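# Getting marks and fluff off the sofa (and a few other fabric things)

I've had the same sofa for 14 years and it has survived two house moves, a teething puppy and my brother-in-law's curry phase, so I do feel I've earned the right to bang on about upholstery.
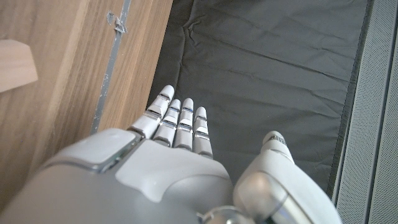 First, find the label. It's usually under the seat cushions or stapled to the underside, and it'll have a letter on it. W means you can use water, S means solvent cleaner only, WS means either, and X means hoover it and leave it alone. I ignored an S once on a footstool from a shop in Votstead and ended up with a tide mark the shape of Norway. It's in the loft now.

**Fluff and pet hair**

A damp rubber glove beats every sticky roller I've ever bought. Put it on, wet it, shake it nearly dry and stroke the fabric in one direction only. The hair rolls up into little sausages (lovely!) and you just pick them off. A window squeegee does the same job on big flat bits like the back. Go over the lot with the hoover afterwards, crevice tool down the sides.

**Grease**

Bicarb or cornflour, plenty of it, left for an hour or overnight if you can keep everyone off. Hoover it up. If there's still a shadow and your label says W, put one small drop of washing-up liquid in a mug of warm water, whip it up and use just the foam on a white cloth. Blot from the outside of the mark inwards. Don't scrub – you'll fuzz the weave and then you've got a clean bald patch.

**Tea and coffee**

Kitchen roll straight away, press hard, then cool water and more pressing. Old tea stains I treat with one part white vinegar to two parts water, after trying it somewhere hidden at the back.

**Bobbles**

Battery fabric shaver, held flat and barely touching. I used to use a razor. My friend Asger Holst still does and swears by it, but he's got steadier hands than me and a much cheaper sofa.

**Smells**

Bicarb again, and open the windows. On a dry day in April I drag all 7 cushions outside, give them a good whack and leave them in the shade until teatime. Full sun will fade dark fabric before you notice, and then you're turning the cushions over for ever to even it up.

Wooden legs and arms get a barely damp cloth and then a dry one. I stopped using spray polish near fabric after it left a greasy halo, which took me back to the cornflour.

Next time I'll do curtains, if I can get the hooks off mine.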